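Notes for my talk, "The drying corner"
Evening program at the Stuserdale library, 30 minutes with questions

Before I start: check that the people in the back row hear me. Speak slowly. Drink water.

Opening

Good evening, and thank you for coming on December 31, 2024, when you surely have other plans. My name is Sibel Çınar and I have been writing about small kitchens for six years. Tonight I will talk about one very small part of the kitchen, the place where washed things stand until they are dry.

(Pause. Ask: who has a dish towel lying on the counter at home at this moment? Wait for the hands.)

I ask this because for many years I was one of those people. I had a towel, on top of it a pile of bowls, and under it a counter which never became dry. The smell of that towel I remember better than the food.

How I came to the subject

In August I visited eleven homes in the Krishnan building, together with Sumathi Rai, who plans kitchens for rental flats. We wanted to talk about cupboards. But in almost every home the people wanted to talk about the counter, and why it is always full. I wrote down what they told us. Most of the complaints were about the same area, left or right of the sink, as wide as one arm.

One tenant, Flurina Haslinger, told us that she washes the dishes two times. First after the meal, and then again in the morning, when the glasses have water marks. She was not joking. I would like to read her sentence to you: "I do not mind to wash. I mind that it is never finished."

(Read it slowly. Do not explain it.)

What a counter needs

Now to the surface itself. People choose a counter by color, in the shop, under strong lamps, and they do not think about water. A plain dark glossy top shows every drop. A plain white one shows tea. If you have the choice, I recommend a middle color with some pattern in it. 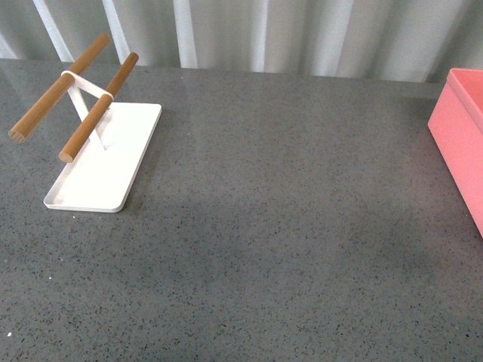
A mixed gray is in my opinion the most forgiving color for the corner where things dry. It does not hide dirt so well that you forget to clean, but one dry drop does not make you unhappy either. Look at how the dark and light specks are spread over the whole top, so the eye has no single place where it stops. There is a little gloss near the back edge, and I would still wipe that part with a dry cloth in the evening. The white stand has a tray with a raised rim, and this rim is the detail I want you to remember. Without a rim, water from anything you hang or lean there can run freely to the counter.

(Here somebody usually asks about the price. Say: we come to it at the end.)

The tray is more important than the bars

When we buy a rack we look at the upper part. How many plates, how many cups, is it pretty. I ask you to look first at the bottom. Can you lift the tray with one hand? Does it fit in your sink, so that you can rinse it? Has it rounded corners – sharp corners collect a gray line which you must clean with a toothbrush.

Sivaprasad Unnithan, who repairs kitchens in Ultilbridge, gave me a simple test. Pour one cup of water in the tray and carry it to the sink. If you spill, the rim is too low or the tray is too big for you. I did this test in my own kitchen and changed my tray the same week.

Wood and water

Wooden bars are friendly to thin glasses and I like them. But wood wants air. Do not leave a wet cloth folded over it for the night. Turn the cloth, or open it fully. Once in a season, a little oil for food boards, and leave it until the next day.

Curtains near the counter

A short point, but I get letters about it. If you have a long curtain behind the working area, keep the rack one hand away from it. The fabric drinks the steam and the splashes. Choose a cloth that you can wash at home, and take it down more often than you think.

What to do tomorrow

Take everything away from your drying corner. Wipe, let it dry, and put back only the rack. The soap, the sponge, the vitamins and the mail must find another home. Try it for one week before you buy anything.

Price: a simple rack with a tray does not need to be expensive. Say that the best one I own came from a flea market.

Thanks to Sumathi, to Flurina, and to the tenants for the tea. The handout is on the table by the door, 200 copies, please take one also for your neighbor.

Questions.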